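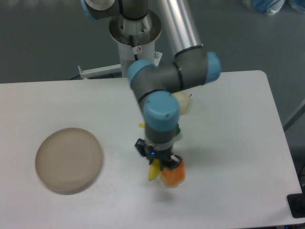
¿Por qué se nos sigue cuarteando la cola de conejo al secar? Por exceso de cola: la estábamos preparando demasiado fuerte y la capa tira de sí misma hasta que se abre.

Cuaderno del taller, octubre, media tarde.

Sigo con las tablas de prueba para el encargo Larberg. El lote Borano llegó con el grano más grueso que el anterior y la misma etiqueta, detalle que el proveedor considera irrelevante y la cola no. Remojo toda la noche en agua fría. Por la mañana parecía arroz con leche de hospital; olor acorde.

Al baño maría sin pasar de 70 grados. Lo dejo escrito en grande porque el mes pasado alguien la hirvió y ese alguien escribe este cuaderno. Cola hervida, cola muerta: pega lo mismo que el caldo.

Tabla A: receta de siempre. Cuarteada en las esquinas antes de comer.
Tabla B: la misma cola con más agua, 2 manos finas. Lisa. Cruje un poco al pasar la uña, sin marca.
Tabla C: igual que B, pero con el yeso Haberkorn encima. Burbujitas. Removí con demasiado entusiasmo. Repetir con el pincel viejo y dejar reposar el cubo tapado.

El lijado con grano 600 va bien en B, aunque se emboza enseguida. Probé también un 2.000 por curiosidad y queda un brillo de azulejo de baño muy bonito y completamente inútil: el bol resbala y el pan de oro no agarra donde debe. Descartado, pese a lo mucho que presumí de él durante un rato.

El termómetro Vodari marca distinto según en qué lado del cazo se meta. O el cazo calienta mal o el termómetro tiene opiniones. Mañana lo comparo con el de cocina, que costó menos y hasta ahora nunca ha discutido.

Pendiente:
Repetir C sin batir.
Pedir más trapo de algodón, del que no suelta pelusa.
Etiquetar los botes. «Cola buena» y «cola buena nueva» ya no nos sirven como sistema.
No usar la nevera de la comida para guardar la gelatina. Ya hubo quien la confundió con un postre y sigue sin hacerle gracia.

La tabla B se queda en el estante de arriba hasta la próxima revisión. No tocar con los dedos, tampoco los míos.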